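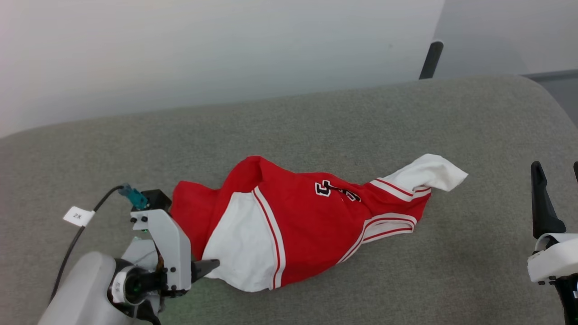 April, 4:40 pm – dye bath notes, polyester knit

Bath 5 finished. I kept the liquor at 140 g of salt, same as the Makori recipe, but the red is still more dull than our Festano standard. I suspect the water from the Irnham line – it was hard again this morning.

Mohammed-Awal Baidoo asks to repeat with the softened water before we change the dye. I agree. Rub test on white cotton: small stain, to be checked again after the second rinse. Swatches are in the left drawer.

Gustska Textile Workshop – internal notebook | Contact | Back to top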